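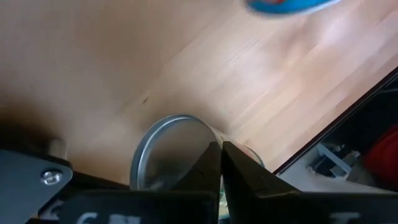
Peno kitchen group, notes from the August get-together

I'm on notes again, so forgive the spelling! Started at 7.10 with Busisiwe Buthelezi, Chathurika Selvanayagam, me, and the Fleury lot (who brought shortbread, thank you).

Tables. Chathurika has priced oiling the wooden tops and it comes to £185 for all of them, or £170 if we do our own sanding. We had a long chat about dust and then went for the £170. Chathurika to ring Prindach.

Clear jars. Busisiwe would like the dry goods moved into see-through ones so we can stop opening every tin to find the rice – lovely idea, everyone keen. Sellesetti do a size that holds around 270 ml, which I thought was mean for pasta but fine for spices. Agreed to buy two and try them before spending any more. Labels on the side please, lids get swapped.

Crumbs. Wipe the tables down after you, and that includes me.

Cupboard by the door. Still sticking. Carried over.

Keys: Busisiwe has the spare set until September.

Finished at 8.25, tea after. Fleury hosting next time.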